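Hand-held gripper inspection, bench B, laundry sorting trial
Filled in by: Birsen Yazıcı
Date: May 18, 2022
Units checked: Skoltotier two-jaw, Skeltine two-jaw, both hand-held
Copy to: Nazmiye Bozkurt

Before you read the ticks: I did the whole list on both grippers, same order, with a coffee break in between. Where I only wrote one comment it goes for both. Where they differ I say so, and they differ more than I expected!

1. Handle and housing, cracks or sharp edges
Skoltotier: OK. Skeltine: OK, but there's a burr on the underside of the trigger guard that I could feel through a glove. I filed it down a bit. Please run a thumb over it before the next person uses it bare-handed (carefully).

2. Pivot pins, seated and snug
Skoltotier: OK. Skeltine: one pin had some side play. I pushed it back in and it stayed for the rest of my check, but I don't love it. Marked RECHECK.

3. Arms move evenly, no rubbing
Both OK. The Skeltine is stiffer over the last bit of closing, so you end up squeezing harder than you need to, and my hand was tired after a dozen or so picks. I'd cap anybody's turn at 11 minutes with that one until we try the softer spring.

4. Jaw pads stuck down, no peeling corners
Skoltotier: OK. Skeltine: one corner lifting. A lifted corner grabs loose yarn, and then you're pulling somebody's knitting apart, so no picks on that side until it's glued. I put tape on the handle as a reminder.

5. Pinch points
Same story on both, the gap between the arms is where your fingers want to go and shouldn't. Pass, as long as people hold the thing by the handle! I caught myself steadying it from the front twice. We should paint something bright there.

6. Hold test, thin fabric
Pillowcase, T-shirt, dish towel. Both passed. The Skoltotier let go of the T-shirt once when I had it by a single layer, and it was fine with a proper fold between the jaws.

7. Hold test, knits
I spent the longest on this one, and it's the part Nazmiye asked about. Knits squash down a lot, so the jaws close further than you think they will, and if you stop squeezing when it first feels snug the thing just slides out on the lift. Squeeze, wait a second, squeeze again, then lift.

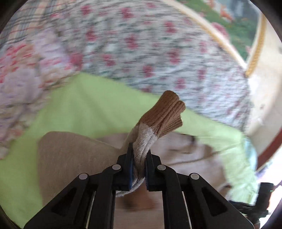
The other thing with knits is where you grab. Going in at the middle worked better for me than going for an end, on both grippers, and I got fewer snags too. Ribbing is the tricky bit because it stretches and springs back, so I'd like to see a slow lift written into the procedure. Skoltotier: pass. Skeltine: pass on the good pad only, see item 4.

8. Release, nothing left hanging on the jaws
Skoltotier: OK. Skeltine: fuzz in the jaws after the knits. Brush them out every time, it takes no effort and the old toothbrush in the drawer is perfect.

9. Camera mount and cable
Mount tight on both. The cable on the Skoltotier hangs low enough to catch on a blanket, so I clipped it up with one of the Fakeo clips. Much nicer. Can we get more of those?

10. Recordings saved and readable
Yes. Log counter said 962 picks for the Skoltotier and 274 for the Skeltine, so keep that in mind when you compare wear. The Skeltine has no business having a loose pin that early.

11. Work surface
Clear the walkway side of bedding before you start. I hooked a foot in a sheet backing up from the bench and nearly took the whole pile with me. No injury, but I've put it in the near-miss book.

Result
Skoltotier: cleared for use.
Skeltine: hold for pin and pad. I've messaged Taşdemir about a replacement pin and asked for a couple of spare pads in the same order.

If you want my preference, it's the Skoltotier, mostly for the lighter squeeze. I'd still give the Skeltine another go with the softer spring, its tips line up nicely and it was the easier one to aim. Next full check is in September, sooner if that pin moves again.

B.Y.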